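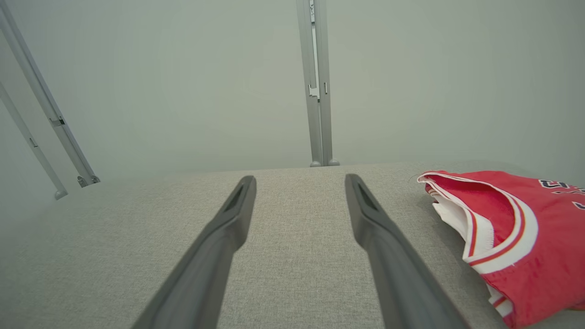 Figure 6. Wrist view at the start position, fingers open, with the folded jersey to the right.

Setting up a garment episode

By this point your two arms should be calibrated and Skarnach should be showing you a picture from every camera. If it isn't, please go back to the previous section, and don't feel bad about it, as most of us have had to. The steps that follow are the ones we used for the folded-jersey set in the Ristow study, and they work just as well for T-shirts and towels.

1. Smooth the gray fabric with the flat of your hand, working from the back toward you.

2. Lay the folded garment toward one side and leave the middle of the surface clear. The arms need that open stretch later on, when the policy has to choose where to unfold.

3. Turn the collar inward, toward the middle. Hedvika Ďurica tried it both ways in the early trials and found the collar edge was what the model learned to look for first.

4. Bring both grippers to the start position and open the fingers wide.

5. Check the wrist view on the garment side. You want to see both fingertips with bare fabric between them, and the garment close by but not touching.

Caution: Keep your own hands off the surface once the arms are powered. If a fold slips, pause the arms first and then fix it.

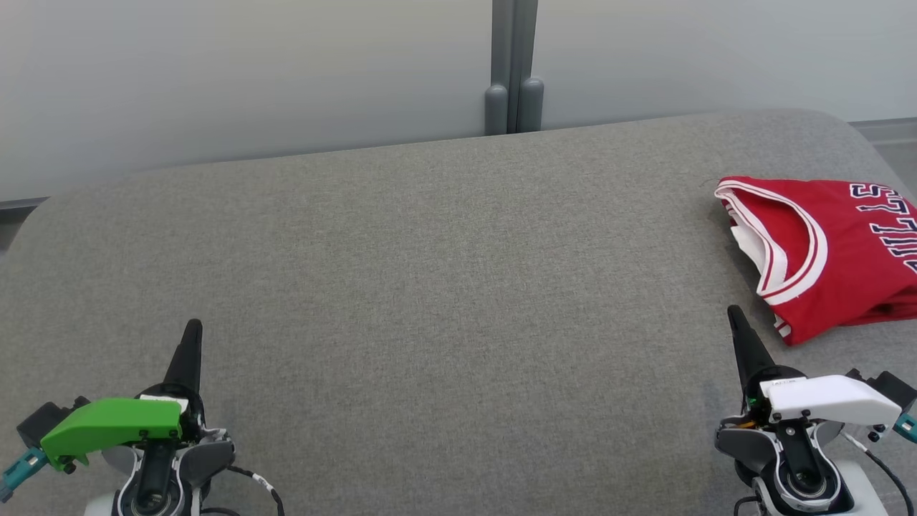 Sindon Garment Method Guide Issue 2021-12-18 Page 60

6. Now look at the head view. Both grippers should show in the lower corners, with the fingertips pointing forward across the fabric. A small gap between the nearer fingertip and the edge of the garment is just right.

7. Press Record, wait for the tone, and begin your demonstration. Move at whatever pace feels natural to you, and please don't rush!

8. When you are done, open the fingers, return to the start position and press Stop. Type a short note if anything odd went on, even if it seems too small to mention.

Note: We trained on 1,156 episodes and held back 231 for testing. The held-back ones are picked by session, so please start a new session whenever you change the garment or move the cameras. Vlastimil Tóth spent a good part of January sorting out sessions where we had forgotten to do this, and he would like to spare you the trouble.

Note: Training runs for 3,000 steps with the default settings. If your set is much smaller than ours, save checkpoints more often and compare them on the held-back sessions before you settle on one.

Go on to "Replaying and trimming an episode."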